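From: Prendergast bench
To: Ralleldale list
Date: 10/1/22
Subject: Re: left jaw not letting go

Hello all,

Thanks for the kind replies, and sorry to be slow with mine. Someone wrote:

> Does the fault come on with any object, or only thin ones?
> Ours (the older Nusunard pair) used to stick on spoons
> and never once on a cup.

Thin ones, so far. We were laying places — plate, tray, cutlery — and at run 154 the left hand-held gripper stayed shut after the trigger was let go. The log carried on saying "open" quite cheerfully, and that worries me more than the sticking does. I had the cover off that evening and found the return spring had slipped off its peg, so I've put it back and we are trying the same job again, slowly.

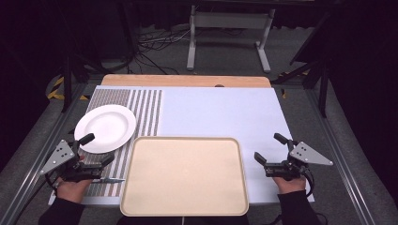

Flilivlow wrote to me off-list that a spring doesn't leave its peg by itself, and that I ought to look at how the cable pulls on the body before blaming the peg. Theirs failed twice that way, and the second time it nipped a finger.

So I shall look at the cable tonight. Until then we've agreed that fingers stay well away from the jaws unless the plug is out, whatever the log says. If anyone has a spare peg for the 2000 series, I'd gladly pay the postage!

Warm wishes to you all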